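Reusing single-use water bottles: how long do you keep one going?

tallgrass_ed
Posts: 2809
I go through a lot of the thin 550ml spring water bottles, the kind with the red wrap label. My habit is to refill one from the filter pitcher and carry it until it gets ugly, then recycle it.
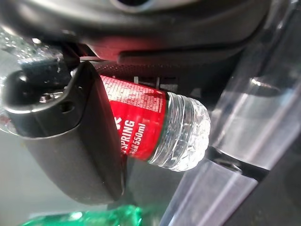

My wife says one use and done. I get at least a week out of mine, sometimes two. I rinse it at night and leave it upside down on the rack with the cap off. Never been sick from it that I know of. What does everybody else do, and is there a good way to get the inside of the neck clean? A regular bottle brush won't go in.

millrace
Your wife is right. They're made for one fill. The wall is so thin it creases the first time you squeeze it, and you can't scrub inside a crease. Get a real bottle.

dunebuggy77
I do the same as Ed. A week, sometimes more. It's water going in and water coming out. If I put juice or a drink mix in one, that one gets tossed the same day.

For the neck, take a teaspoon of uncooked rice, a drop of dish soap and a little warm water. Cap it and shake hard for a minute. Rinse until the foam stops. Don't use hot water, it will shrink the bottle and the cap won't seat right after that.

Pell_Creek
Rice works. Crushed ice and salt works too if you don't want to waste rice.

millrace
So now you're spending rice, soap and a sink full of rinse water to save a bottle that costs a quarter.

dunebuggy77
It's a teaspoon of rice.

tallgrass_ed
Tried the rice tonight. It came out clearer around the ridges than my rinsing ever got it. A few grains stuck in the bottom and I had to blow them out with the sprayer. I'll take it.

hollisandco
I bought a Brustell steel bottle to get away from all this and the gasket on that thing grew mold faster than any plastic bottle I ever owned. You have to pull the gasket with a toothpick every few days. My daughter has a Gwilliam with the straw lid and that's worse, it has 2 little valves in it. So a "real bottle" is only better if you wash it.

millrace
Fair enough on straw lids. I have a plain screw top and it goes in the dishwasher. No valves.

Pell_Creek
The part that touches your mouth is what matters. Threads and the underside of the cap. I wash those with soap every day whatever bottle it is and I don't worry much about the rest.

quietporch
A question on the label. Our town takes the bottles but I can never remember if the sleeve is supposed to come off first. I've been cutting them off with kitchen scissors and my husband thinks I'm nuts.

hollisandco
Depends on the place. Ours says leave labels on, caps on, crush it flat. The next county over wants caps off. Look on the hauler's website.

dunebuggy77
I peel mine anyway when I'm going to refill. A wet label gets slimy and holds dirt underneath. If there's glue left, a little cooking oil on a paper towel takes it off.

tallgrass_ed
I leave the label on. Mine stay put and it's something to grip — bare plastic slips when my hands are cold.

gardenrow4
We quit drinking out of the old ones but we don't throw them out right away. Poke holes in the cap with a hot nail and you have a waterer for seed trays. I start those in March and I'm always short on bottles by then. There's a Plakico spike that screws onto the neck if you want slow watering for a pot. It fit most of what I had, but not all the threads are the same, so try one before you buy a bag of them.

millrace
That I have no problem with. Seedlings can have all of mine.

quietporch
Do the spikes clog?

gardenrow4
With our water, yes. I soak them in vinegar overnight and they run again. Keep the bottle out of direct sun or it goes green inside.

tallgrass_ed
Showed my wife the thread. She says she's with millrace. I'm going to stick to a week and then hand them over for the tomatoes.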